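Section 2. Before you order: working out what the cell will cost

Read this section before you sign a quotation. It applies to the Jorholm bench and floor arms and to the Medeiros controller supplied with them. Revised February 2023.

2.1 Checking the reach figure

1. Find the reach on the data sheet. It is measured with the arm stretched out, a position you will hardly ever work in.
2. Take off 70 mm for the wrist and whatever tool you bolt to it. If your tool is longer than that, take off its full length.
3. Compare what is left with the furthest point on your own work surface. If you are short by even a little, stop and price the next size up.

Note: The reach shown in the Pokonton planning software is the data sheet figure. The software doesn't make the deduction in step 2.

2.2 Checking the layout on screen

4. Enter the true room size, door swings and any pillars.
5. Place the base where it can really be fixed down, then run the slowest and the fastest version of the job.
6. Save both runs and keep them with the quotation.

Caution: A clean run on screen is no proof that the cell will fit. Suppliers like to show one at the sales meeting, and buyers like to believe it.
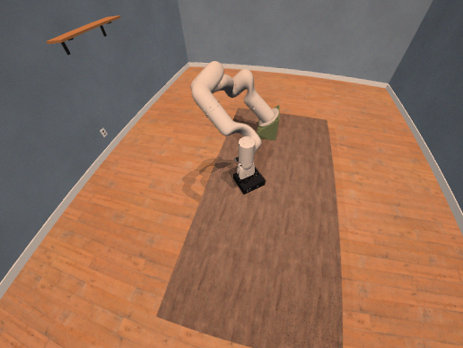

Budgets go wrong at this stage more often than at any other, and the arm itself is seldom to blame. Before you accept a layout, go round the simulated room and ask what has been left out of it. The model has plank flooring, a wall shelf on two brackets and a wall outlet, yet there is no guarding round the arm and no cable running across the boards to that outlet. All of it has to be bought. Ask who is paying for the fixing plate under the base as well, and get the answer in writing.

2.3 Filling in the budget sheet

7. Enter the arm, controller and tool on separate lines. Refuse a quotation that gives one price for all three.
8. Add guarding, floor fixings, cable runs and an isolator.
9. Add training at £492 per person. The free half-day offered by Anesmont covers switching on and switching off, and not much in between.
10. Add the yearly service visit, £582 at the current rate. Rates are reviewed each August, so ask for the new one if you are buying late in the summer.
11. Set aside about 40 hours of your own staff's time for setting up. Sales figures usually leave this line blank.

Note: Treat any payback period worked out by a supplier, ourselves included, as a guess until you have put your own hours and scrap rates into it.

Go to Section 3 for floor loading and fixing.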